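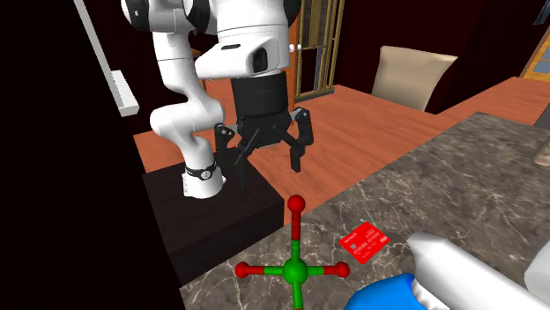
The acceptance protocol called for 682 attempts per gripper. Asabe Ajayi had written it herself in February, when the number had seemed modest, and she now had to sit through it.

The grippers were both three-fingered. The Trarel had a slower close and a longer datasheet. The Dendutik cost less and had been sent with a controller whose default gains were wrong in the second decimal place. Clillach, who were paying for the comparison, wanted a single page with one name on it. They had not said what they would do with the page.

Everything was run in simulation first. The kitchen model had come from Caron as part of the contract: a marble worktop, a timber surface behind it, a glazed door that opened onto nothing. Somebody at Caron had taken trouble over the door. The small items on the worktop had been placed with less care, and their friction values were all the same.

The item under test was the card. A card lying flat on stone is a bad object for any gripper. It offers a fingertip less than a millimetre of edge, and a squared pad arriving from directly above has nothing to close on. The protocol allowed two strategies. The gripper could drag the card to the front edge of the worktop and pinch the overhang, or it could press on one end and try to get a finger under the other. Ajayi expected the second to fail and had included it for completeness.

She ran the Trarel block overnight and read the log at 7 a.m. with her coat on. Of 682 attempts, 544 were marked as held. She filtered by strategy. Most of the failures belonged to the press, as expected. She wrote this down, hung up her coat and loaded the Dendutik.

The Dendutik block stopped at attempt 43.

There was no fault code. The controller reported that it was ready, the planner reported that it was waiting for the controller, and the two of them had been in this condition for three hours of simulated time. She restarted both. The block ran to attempt 43 and stopped again.

She changed the random seed, which moved the card. Attempt 43. She changed the starting pose of the arm. Attempt 43. She took out the press strategy and ran drags only, and the block stopped at attempt 43 with the fingers open.

The wrist view was the last channel she checked. She did not normally record it for card work, as the fingers hid the card for most of the approach. She stepped through it slowly with the target marker switched on. 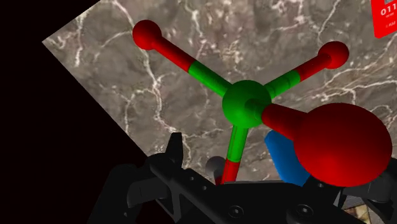 Wrist camera, target marker displayed. Three of the four end spheres are in view.

The marker was a drawing aid. It had a green hub where the planner believed the target to be, and red ends on the rods so that its orientation could be read from a distance. It had no mass and no collision shape. The fingers could pass through it and the physics engine would take no notice.

She stepped forward one tick, and then another. The arm was still. The marker was not. At each tick it turned by an amount too small to see, and she found it only by printing the angles in a column. Over the three hours it had made one complete revolution and begun a second.

Ajayi checked who was writing to it. The planner set the marker once per attempt and then left it alone. The controller had no permission to set it at all. She searched the scene files for any other process with access and found one line in the Caron model, attached to the glazed door. It was a hinge angle. The door's hinge and the marker had been given the same identifier.

So the door was opening. She pulled up the overhead channel to look, and the door in that view was shut.

She considered this for some time. Then she renamed the hinge, saved the file under a new version number, and restarted the Dendutik block from the beginning. It passed attempt 43 at twenty past four. The marker stayed where the planner had put it. She entered the identifier clash in the defect log with a severity of 2 and sent a copy to Caron, asking them to confirm which process had been driving the hinge.

Their reply came before she had finished her tea. It thanked her for the report and said that the door was a fixed part of the room mesh. It had been exported without a hinge.

She opened the earlier version of the file. The line was still there, with its angle. She reloaded the file, and the angle had gone up.

On the other screen the Dendutik was at attempt 61, dragging the card towards the edge. Ajayi changed the severity to 1 and began typing the page for Clillach.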